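Clarkon white desk, two years on
Reviewed by Esperanza Sepúlveda, 03/01/2021

I bought the Clarkon after reading a page of five-star write-ups, most of them posted by people who'd owned it for an afternoon. Mine has had two years of daily use, so let me be less excited. The box says the top resists "everyday life." I'd like to know whose.

Assembly took two people and one argument. The instructions show five steps and skip the one where you find out the left and right legs are different. Once it's up, it's steady enough to write on, though I wouldn't lean on a corner.
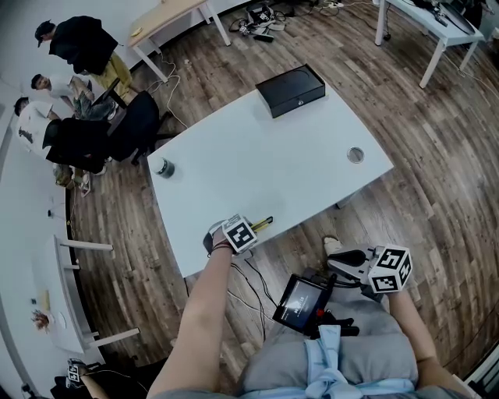 White top, with the round metal grommet on the right.

The grommet is fine if your outlet happens to be on that side. Mine wasn't, and I now have an extension cord running behind the desk – not what I had in mind. Flerkico puts one on each side for nearly the same money.

Then there's the finish. Coffee comes off if you're quick. Ink doesn't, or didn't for me, and I tried three cleaners. The leaflet claims 1,000 wipes with no loss of shine, which sounds like a lab number.

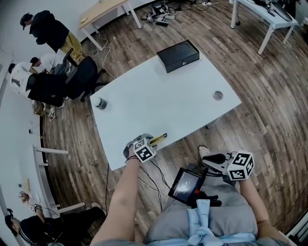
Delivery was a week late, and the replacement bolt I asked for in July came in the wrong size. Customer service was polite about it, for what that's worth. My neighbor Abilio Calvo has the Tistberg, which costs more and wobbles less, but he complains about the drawers sticking in damp weather – so pick your problem.

I'm keeping mine. I wouldn't pay full price for it again.
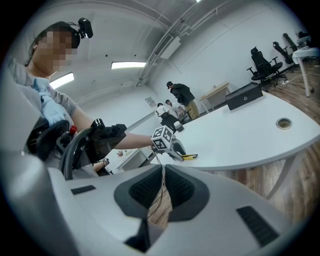

Can you put a clamp-on monitor arm on it?
I'd skip it. The back edge on mine flexed when I tightened the clamp, and I went back to a plain stand.

Rating: 2 out of 5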